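Workshop Notebook, Hardware Evaluation
2024-10-08
Subject: Gredeck hand-held gripper kit, second review session

The Gredeck kit remains on loan under the evaluation terms agreed with Bostonance. A decision to purchase, extend or return is due before the end of the loan period. Entries below continue from the bench inspection and should be read with it. The competing quotation from Buvusora is on file and is not discussed here except where the two offers differ in scope.

Contents were checked against the packing list before work began. The list is accurate except for the spare finger pads, which are described as "supplied" on the quotation and "optional" on the packing slip. None were in the case. Bostonance has been asked to state in writing which wording applies.

Setup followed the vendor's printed guide. The guide allows 18 minutes from opening the case to the first usable recording. Our time was longer, mainly on account of the pairing step, which had to be repeated after the tablet application closed without a message. The guide does not mention this condition. A note has been added to our own copy, page 7, and the same wording was sent to the support desk.

Finger pads were wiped and reseated before the session. The release tab is stiff and should be pressed with the thumb, not with a tool. The torque value for the housing screws is still missing from the documentation -- third request sent.

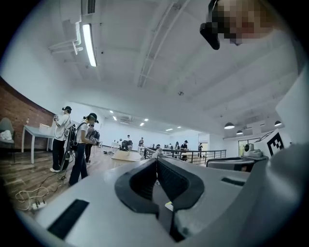

Calibration is the area in which the kit most needs attention. The software accepts a marker detection at an angle that our own procedure would reject, and it gives no figure for the quality of the fit. We therefore ran the vendor routine first and our own check second, and logged both. The square marker sits on the white upright panel beside the gray dome, so anyone reaching across the tool for that side should keep fingers and sleeves off its printed face. Residuals from the second check are in the shared sheet under the kit's name. They are acceptable for grasp review and marginal for anything finer.

Recordings saved in this session: 362, including those made while operators were still learning the grip. Nine were rejected by the application for timing gaps. The rejected files were kept locally in a separate folder, contrary to the default setting, so that the cause may be examined. Please do not clear that folder.

Operator remarks, condensed. The handle is well shaped for a medium or large hand and tiring for a small one. The trigger travel is even through most of its range but goes slack near full closure. Pad alignment at closure was judged good. Two operators asked for a wrist strap, and the Buvusora offer includes one at no added charge.

Service terms. The Bostonance plan covers replacement of the sensor unit but excludes the pads, straps and cables as wear items. Return shipping is at our cost. Response time is given as "prompt", and this should be replaced with a stated number of working days before anything is signed. The plan would run to February and then renew automatically unless canceled in writing.

Export was tested against the Ostrowski format used by our review tools. Files open correctly, but the gripper opening value arrives unscaled -- around half of the expected range. A conversion step has been written and stored with the other scripts. It should be treated as temporary until the vendor confirms the intended scale.

Open items:
Written answer on spare pads.
Torque value for housing screws.
Cause of the timing gaps.
Scale of the opening value on export.
Revised wording for response time.

Recommendation at this stage is to extend the loan and withhold the purchase order. Charge the tablet before the next session and return the kit to its case with the pads uncompressed.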